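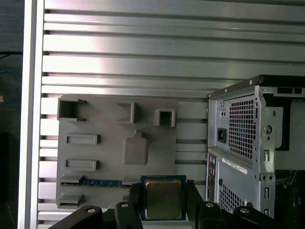
Akthorpe, 30th March

Printed practice boards vs. real ones for a beginner repair class
Forum index > Hardware > Teaching and learning

trnka_bench wrote:
I'm helping Beverley Pickering with the evening PC repair class in Akthorpe and we are stuck on a basic question. We have a gray 3D-printed board, a simplified motherboard with raised sockets and slots, mounted upright on a slatted aluminum wall. A real memory module sits in one of its slots. We also have an old Dell desktop with the side open.

Beverley wants the first two evenings on the printed board only. I would go straight to the Dell. The class is 6 people, all adults, and most have never opened a computer. What have others done?

Files for the board were free. The print took longer than I expected and the surface came out a bit grainy, but I left it.

inskip_m wrote:
Straight to the real thing. A printed slot can't teach you how much force a memory module needs. The clips are the whole lesson. I taught this at Edton for years on scrap machines and the only loss was a few boards that were scrap already.

phyllis_t wrote:
Disagree with Mervyn. Half of my beginners froze when they saw a full motherboard. Too many parts, and they don't know what they are allowed to touch. A plain board with only the big shapes on it gets them used to where things go. Then they look at the real one and can find the same areas.

I would not spend two evenings on it though. One hour is enough.

inskip_m wrote:
Where things go is different on every board. They'll learn one layout and then have to unlearn it.

phyllis_t wrote:
They learn that there is a layout. Nobody in my group had trouble moving to a second one.

babita_s wrote:
What do you want them to be able to do at the end? If it's memory and drives, the printed board is fine as a warm-up. If it's swapping a processor, you need a real socket with a real lever. I don't see how you print that in a way that feels right.

trnka_bench wrote:
Processor swap is on the plan for the last evening, so that's a fair point. I got the Dell out to see how much room there is to work.

The power supply is the first problem. It's a big silver one and it sits right across the top, so from above you are reaching in below it. The white four-pin connector is close to its edge and big fingers are going to struggle there.

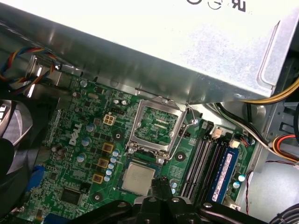
The socket itself is better. With the load plate up and the lever out of the way there's enough space to get at it, and the capacitors and chokes are off to one side where people shouldn't need to put their hands. I'm thinking of having everyone raise and lower the lever a few times with no processor in before they try with one.

babita_s wrote:
Good plan. Check what kind of socket it is first. If the pins are in the socket, keep it closed or covered between turns. One dropped screwdriver and that's the board finished. Also teach them to put the chip down in a tray or a box. People rest it on the nearest flat spot, and on a crowded board it can slide.

inskip_m wrote:
Agree with that. And take the power supply out. Let them do it as the first job, it's only a few screws on most of those and it makes the rest easier. Label the cables.

phyllis_t wrote:
I'd leave it in for the processor lesson at least. They are going to meet cramped cases at home.

inskip_m wrote:
They can meet them after they have done it once without scraping their knuckles.

tmartinelli wrote:
Coming at this from the Ukville repair club. We run both. Printed board for the first 70 minutes, break, then real machines. The upright mounting is the part I would change. Memory goes in with a straight push down on a bench, and on a wall you are pushing away from yourself at chest height. Some people found it awkward. Lay it flat if you can.

trnka_bench wrote:
It's up there so the whole class can see it at the same time. I can take it down when they try it themselves. I'll talk to Beverley about 70 minutes, that might be where we meet.

bpickering wrote:
I can read this thread too, you know. One evening on the printed board, not two. Power supply comes out. Thomas, could you post your schedule?

tmartinelli wrote:
Will do tonight. It's from last September so the dates are old, but the timings still work.

Thread views: 2569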